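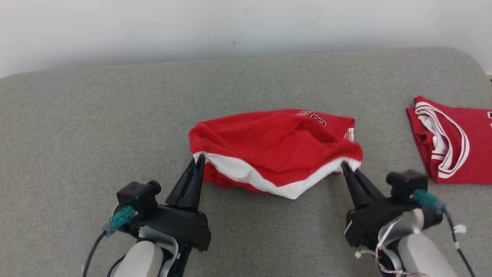 3. 연구 대상 및 방법

3.1 조사 시설과 대상 개체

본 연구는 반려견 위탁 시설 두 곳, 즉 Lisbridge 위탁소와 Solberg 위탁소에서 수행되었다. 두 시설은 모두 개체별 독립 견사를 운영하고 야간에 상주 인력을 두며, 예방접종 확인서와 보호자 서면 동의서를 입소 조건으로 요구한다. 다만 운영 방식에는 차이가 있다. Lisbridge 위탁소는 주간에 소집단 활동을 실시하고 식사와 야간 휴식만 견사에서 진행하는 반면, Solberg 위탁소는 개별 산책을 기본으로 하며 다른 개체와의 접촉은 보호자가 별도로 신청한 경우에만 허용한다. 이러한 차이가 입소 초기의 행동 지표에 영향을 줄 수 있으므로 시설 변수는 모든 분석에 포함하였다.

분석 대상은 위탁 기록 367건이다. 동일 개체가 조사 기간 중 두 차례 이상 입소한 경우에는 첫 입소 기록만을 사용하였다. 이 가운데 체류가 중도에 종료되었거나 야간 관찰 기록이 누락된 11건은 행동 분석에서 제외하되, 보호자 설문 분석에는 그대로 유지하였다. 만성 질환으로 투약 중인 개체, 생후 여섯 달 미만의 개체, 입소 직전에 수술을 받은 개체는 모집 단계에서 대상에 포함하지 않았다. 개체의 연령, 성별, 중성화 여부, 체중 구간 및 과거 위탁 경험은 입소 상담 시 담당 직원이 표준 양식에 따라 기록하였다.

연구 계획은 두 시설의 동물복지 담당자가 사전에 검토하였으며, 모든 보호자에게 연구의 목적과 자료 이용 범위를 서면으로 안내하였다. 참여를 거절한 보호자의 반려견도 동일한 위탁 서비스를 제공받았고, 참여에 따른 요금 할인은 제공하지 않았다.

3.2 지참 물품의 분류

보호자가 입소 시 맡기는 물품은 시설마다 명칭과 취급 기준이 달라 직접 비교하기 어렵다. 본 연구에서는 Kodikara와 Bhattacharjee가 제안한 분류를 일부 수정하여 물품을 침구류, 의류, 놀이용품, 급식용품의 네 범주로 구분하였다. 담요와 방석은 침구류로, 사람이 입는 옷과 동물용 옷은 모두 의류로 처리하였다(그림 1). 동물용 옷을 따로 분리하는 방안도 검토하였으나, 예비 조사에서 접수 기록만으로는 두 종류를 일관되게 구별할 수 없었다.

그림 1. 의류 범주: 흰색 단이 있는 붉은색 의류.

의류의 세탁 여부는 보호자의 진술에 의존하였다. 접수 양식에는 마지막 세탁 시점을 묻는 항목을 두었으며, 응답은 '입소 전 세탁', '세탁하지 않음', '기억하지 못함' 가운데 하나를 선택하도록 하였다. 보호자의 체취가 휴식 행동에 미치는 영향을 검토하려면 세탁 여부가 중요한 변수가 되지만, 진술의 정확성을 독립적으로 검증할 방법은 마련하지 못하였다. 이 점은 결과를 해석할 때 고려되어야 한다.

단추, 끈, 금속 장식 등 삼킬 우려가 있는 부속물이 달린 물품은 담당 직원의 판단에 따라 견사에 넣지 않았다. 반입이 보류된 물품은 보관함에 두었다가 퇴소 시 반환하였고, 해당 개체는 그 범주의 물품이 없는 것으로 분류하였다. 체류 중 물품이 심하게 훼손된 경우에는 즉시 수거하고 수거 시각을 기록하였다. 오염된 물품은 시설 내에서 세탁하였으며, 세탁 이후의 관찰 구간은 별도로 표시하였다.

3.3 행동 관찰

관찰은 입소 당일과 이튿날 밤에 실시하였다. 관찰 대상 견사는 두 시설을 합하여 16개로 한정하였다. 출입구와 급식 준비실에 인접한 견사는 통행 소음이 커서 제외하였고, 나머지 견사 중에서 면적과 바닥재가 동일한 곳을 선정하였다. 견사 배정은 각 시설의 통상적인 예약 절차를 따랐으며, 연구진은 배정에 관여하지 않았다. 따라서 본 연구는 무작위 배정에 기초한 실험이 아니며, 지참 물품과 행동 지표 사이의 관계는 연관성으로만 해석할 수 있다.

관찰 항목은 누운 자세의 유지, 반복 보행, 발성, 출입문 응시, 급여 사료의 섭취 여부로 구성하였다. 누운 자세는 몸통이 바닥이나 침구에 닿고 네 다리가 체중을 지지하지 않는 상태로 정의하였으며, 머리를 든 경우와 내린 경우를 구분하여 기록하였다. 반복 보행은 동일한 경로를 연속하여 세 번 이상 왕복하는 행동으로 정의하였다. 발성은 짖음과 낑낑거림을 나누어 기록하되 분석에서는 하나의 변수로 통합하였다. 인접 견사의 발성에 뒤따라 나타난 짖음을 별도의 항목으로 분리할 것인지에 대하여 관찰자 간에 의견이 갈렸으나, 소리의 선후 관계를 확정하기 어려운 구간이 많아 구분하지 않기로 하였다.

기록은 Tharindu Cassim과 Nimal Munasinghe가 담당하였다. 두 관찰자는 본 조사에 앞서 동일한 야간 기록을 각자 판독하고 불일치 항목을 논의하는 훈련 과정을 거쳤다. 훈련 자료로는 관찰 구간 200개를 사용하였으며, 이 자료는 본 분석에 포함하지 않았다. 불일치가 가장 빈번하였던 항목은 출입문 응시였고, 이에 따라 머리 방향과 귀의 자세를 함께 확인하도록 판독 지침을 개정하였다. 개정 지침은 9월부터 적용하였으며, 그 이전에 판독한 구간은 모두 다시 판독하였다.

3.4 환경 자료 및 기록 관리

견사의 온도와 상대습도는 Ellex 기록계를 이용하여 측정하였다. 기록계는 개체의 접근이 불가능한 높이에 설치하였고, 설치 전에 두 시설의 기기를 한 장소에 모아 측정값을 상호 대조하였다. 조명은 각 시설의 평상시 일정에 따라 소등하였다. 소등 시각이 시설 간에 달랐으므로 관찰 구간의 시작점은 시계 시각이 아닌 소등 시점을 기준으로 설정하였다.

접수 정보와 관찰 결과는 시설에서 기존에 사용하던 예약 관리 프로그램 Rasix에서 내려받은 입소 번호를 기준으로 연결하였다. 연결이 끝난 뒤 보호자의 성명과 연락처는 분석용 자료에서 삭제하였다. 급식량과 배변 상태는 시설 직원이 작성한 일지에서 옮겨 적었으며, 필체가 불분명하거나 단위가 기재되지 않은 항목은 결측으로 처리하였다. 최종 분석용 자료는 2019년 10월 12일에 확정하였고, 이후에는 오기 수정을 포함한 어떠한 변경도 하지 않았다.

3.5 보호자 설문

퇴소 후 보호자에게 귀가 첫날의 식사, 수면, 배변 및 보호자에 대한 접촉 행동을 묻는 설문을 배부하였다. 설문 문항은 Réjean Penner가 작성한 초안을 바탕으로 두 시설의 접수 담당자가 용어를 검토하여 완성하였다. 초안에 있던 '분리불안'이라는 표현은 보호자마다 이해하는 범위가 달라 삭제하고, 혼자 남겨졌을 때 관찰되는 구체적인 행동을 묻는 문항으로 대체하였다. 응답은 서면과 전화 중 보호자가 선택한 방식으로 수집하였다.

물품을 지참한 보호자에게는 그 물품을 선택한 이유를 자유롭게 서술하도록 하였다. 서술 응답은 두 명의 연구자가 독립적으로 부호화한 후 합의를 통해 확정하였으며, 한 응답에 여러 이유가 포함된 경우에는 복수의 부호를 부여하였다. 시설 직원의 권유로 물품을 가져왔다는 응답은 별도 부호로 관리하였다. Solberg 위탁소는 예약 확인 시 익숙한 물품의 지참을 안내하고 있으나 Lisbridge 위탁소에는 그러한 안내가 없으므로, 두 시설의 지참 비율을 단순 비교하는 것은 적절하지 않다.

3.6 통계 분석

누운 자세의 유지 시간과 반복 보행 빈도는 시설, 연령 구간, 과거 위탁 경험을 공변량으로 하는 혼합효과모형으로 분석하였고, 견사를 임의효과로 설정하였다. 발성은 발생 여부를 기준으로 이분화하였다. 지참 물품은 범주별 유무로 입력하였으며, 둘 이상의 범주를 함께 지참한 개체가 많아 범주 간 상호작용항을 추가한 모형도 병행하여 검토하였다. 세탁 여부를 '기억하지 못함'으로 응답한 사례는 주 분석에서 독립된 수준으로 유지하고, 이를 제외한 민감도 분석의 결과를 부록에 제시하였다.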